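# Chapter 4: Who Does the Work When the Machine Does the Work?

The managers' case for automating a job is usually made in a single sentence. The machine will take the dull part and leave people the interesting part. You will meet this sentence in annual reports, in the speeches given when a new line opens, and in a good deal of the writing on which earlier editions of this book relied. It may be true in some workplaces. This chapter asks what would have to be the case for it to be true, and how you might find out.

We begin with Skallgate, a packing and assembly site of the ordinary sort, run by a parts supplier called Cevidum. In July the firm announced that part of its bench work would in future be done by robot arms. The notice to staff ran to a page and a half. It used the word "support" seven times and the word "hours" once, in a sentence about opening hours for the canteen. The staff were told that the arms would learn from the best people on the floor, and several of the best people on the floor were asked to take part.

## 4.1 The teaching job

What does it mean for an arm to learn from a person? In the Skallgate scheme, which was known inside the firm as Dobre, it meant that a worker did a small task many times while holding a tool in each hand in place of using the fingers. Each tool ended in a pair of jaws like those the arm would later have. The movements were recorded, and the recordings were used to train the arm. The tasks were chosen to be simple: pick up a part, set it down on a mark, bring a box to a button, begin again.

Supporters of such schemes like to speak of skill being "passed on". Before accepting the phrase, look at how much of an experienced worker's skill is left once the hands have been taken out of it. A bench worker feels a thread start to cross before she can see it. She shifts her grip without thinking. With jaws for fingers she has to do the job in a way she would never choose, slowly, and by eye. 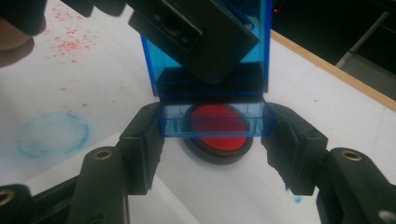
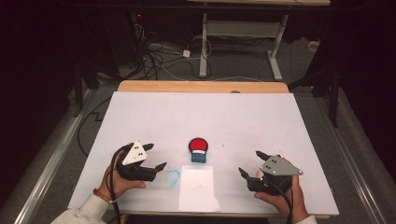 ## 4.2 What the job is called, and what it pays

At Skallgate the teaching work was described as an "opportunity". It had no grade of its own. Those who did it stayed on their bench rate and lost the piece bonus, because a recording session produced nothing that could be sold. The firm's target was 1,346 usable recordings for the first group of tasks, and a recording in which a part slipped did not count towards it. Workers were therefore paid less than usual to do something harder than usual, and the failures were theirs to make good.

It is worth asking who owned the result. If a worker writes a manual for her employer, most of us would say that the manual belongs to the firm, and that her wage has covered it. The recordings look similar at first. But a manual still needs someone to read it and do the work. The recordings were meant to do away with that person. Whether an ordinary hourly wage is a fair price for the second thing is a question the Dobre papers do not raise.

A session lasted 90 minutes, with a break of 20 before the next. The breaks came in after complaints of sore wrists and were later quoted, in a leaflet for visitors, as a sign of how well people were treated.

## 4.3 The claim about dull work

Return now to the sentence with which we started. Which part of the bench job was dull? The firm's consultants, Alesetti, drew up a list. Placing, pressing, lifting and sorting were marked as dull. Checking, fault finding and "judgement" were marked as interesting. The list was drawn up from job sheets, and it treats the items as things that can be pulled apart.

People on the floor described it differently. Faults were found while lifting. A part that weighed wrong, or caught the light oddly, was set to one side in the course of the dull work, and there was no separate moment called checking. Take away the lifting and what remains is a person watching an arm and waiting for a lamp to change. Some preferred this. It was easier on the back, and we should not be sentimental about backs. Others found it the dullest thing they had ever been paid to do.

Two points follow for the rest of the chapter.

1. "Dull" is a judgement made from a particular seat. Always ask who filled in the list.
2. Tasks on paper and tasks in the hand are divided in different places. A saving worked out from the paper may fail to appear on the floor.

## 4.4 Counting the jobs

Cevidum stated that no jobs would be lost because of Dobre. Read that promise slowly. It says nothing of posts left empty when people retire, of agency staff who are simply not rung, or of work moved to another site. A firm can keep such a promise to the letter while the number of people at the benches falls year after year.

The opposite mistake is just as common. Writers who dislike automation often take each arm installed as so many workers dismissed, and multiply. Arms stand idle. They are bought for a product that is then dropped, or need so much minding that the bench is busier than it was before. We shall treat forecasts of both kinds with the same suspicion, and turn next to the records a firm keeps whether it wants to or not: rotas, overtime sheets and sick notes.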